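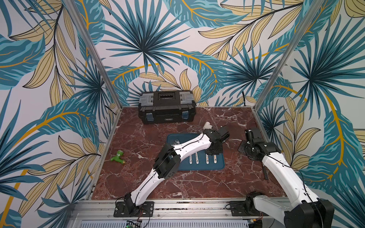
Speaker notes – Historical stream mapping in the Plenach watershed
Land Records and Mapping Section, December 2, 2015

Opening

Good afternoon, and thank you to Sumeya Negussie for the invitation. My remarks cover the section's work on old stream courses in the lower Plenach watershed, carried out for the Hourani Land Trust. Please hold questions on funding for Mr. Fairclough, who speaks next.

Why the trust asked for the maps

The trust plans to replant the banks of Skarance Creek. Its staff knew that the channel had been straightened for farming but did not know where it had run before. Two earlier planting plans placed willows on ground that was never streamside.

Sources

We used three kinds of record. The first was a set of county drainage maps, 12 sheets in all, held in the basement of the old records office. The second was aerial photography. The third was the field books of the drainage district, which give the width and depth of the creek at each road crossing.
Sheet 7 is missing its lower half. We filled that area from the field books, and it is drawn with a dashed line on every map we have issued.

(Pause. Next slide.)

Method

Each sheet was scanned and matched to present-day section corners. Retno Hartono then traced the channels by hand. Automatic tracing was tried on the first two sheets and dropped, as it could not tell a ditch from a fence line.
The finished layer holds 1457 stream segments. Each one carries its source, the year of that source, and a grade for how well it is placed.

Field checks

Roy Lockwood and Alfie Penrose visited the site in May. They walked the mapped line from the Wina Road bridge to the county boundary and took soil cores at 90 points. Gravel was found under the plow layer along most of the old bends. East of the bridge the results were mixed – the ground there has been leveled more than once.

What the maps do not show

The layer records where water ran when each source was drawn. It should not be used to settle property lines or flood risk. Small side channels were often left off the county sheets.

(Next slide: draft planting zones. Leave up during questions.)

Next steps

The trust has the draft and will return comments through Ms. Negussie. Copies of the scanned sheets may be requested at the section's front desk.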